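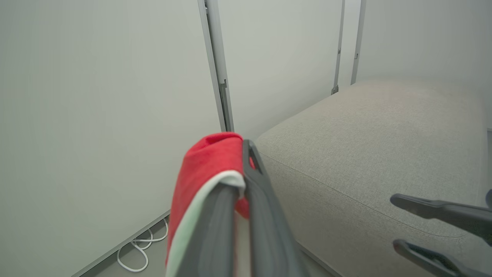 How to Move Your Save Files to a New Console Without Losing Your Mind

Posted by Ornella Costa, Sep 17, 2026

My nephew called me last week in a state. He'd bought a new console, signed in, opened Sorkelia and found himself standing on the beach in the tutorial village with a stick. All those evenings, gone! Except they weren't gone, they were sitting on the old machine in the closet, and we had him back in his castle before dinner. So let's go through it together, slowly, with a cup of something warm if you like.

What you'll need

Both consoles, both power cables, a decent internet connection or a USB drive, and your account password. Please go and find the password now. I'll wait.

Step 1: Update everything on the old console

Turn on the old machine and let it install whatever it wants to install. Then start each game you care about, get to the title screen, and let that update too. Sorkelia is fussy here – a save made on an older version will copy over fine and then refuse to load until both sides match.

Step 2: Make a fresh manual save

Autosaves are lovely, but some games keep them in a separate spot that doesn't always come along for the ride. Load your game, walk to a save point, and save in a new slot. In Arnar you have to do this from the inn, not the pause menu, which took me far too long to figure out. 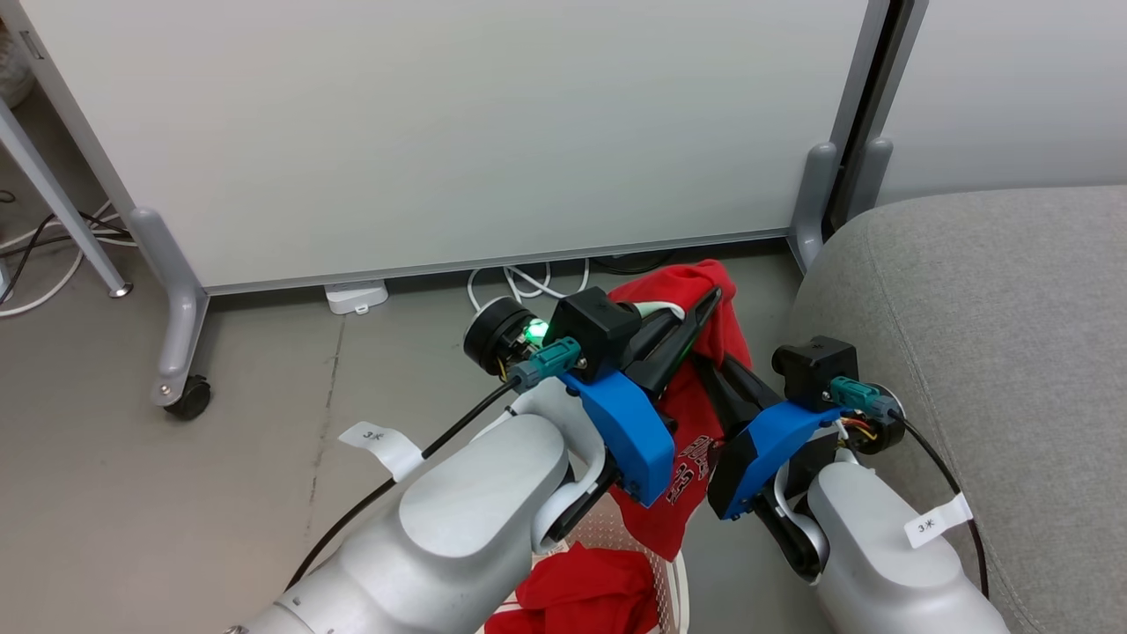

Two arms, one red T-shirt.

Step 3: Upload, or copy to a drive

If you pay for online storage, open the settings menu, look for saved data, and choose upload. Check the date and time beside each file afterward so you know it's the new one.

If you don't, plug in a USB drive and choose the copy option. Save files are small, so an old drive will do. Mine came to 1214 MB for everything, and that's with years of Fallahi race replays I can't bring myself to delete.
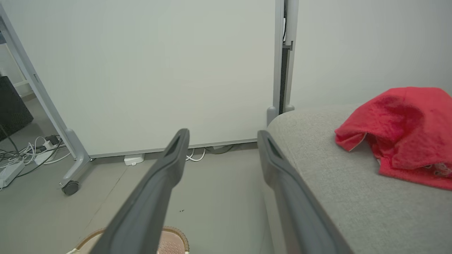

Step 4: Bring the saves to the new console

Sign in with the same account. I mean exactly the same one – if you have 2 accounts, as plenty of us do from the old days, the saves will only open on the one that made them. Install the game, but don't start it yet. Go back to saved data, pick download or copy from the drive, and let it finish.

Should the console ask whether to overwrite a file, stop and read the dates. Keep the older progress only if you really want it.

Step 5: Test before you wipe

Load every game and play for a few minutes. Leave the old console alone for a week or so before you reset it or sell it.

Comments

Renzo Rinaldi: Worked for me, thank you Ornella. The bit about the inn in Arnar saved my evening.

Trinidad Toledo: Does this work for the Sorkelia photo album too? Mine came across empty.

Ornella Costa: Hi Trinidad! The album is stored with your screenshots, so copy those separately from the media menu.

Leonardo Santoro: I skipped step 5. Learn from me.

We use cookies to remember your settings. By continuing to browse you accept our cookie policy. OK

Contact | Copyright 2026 Ornella Costa | Back to top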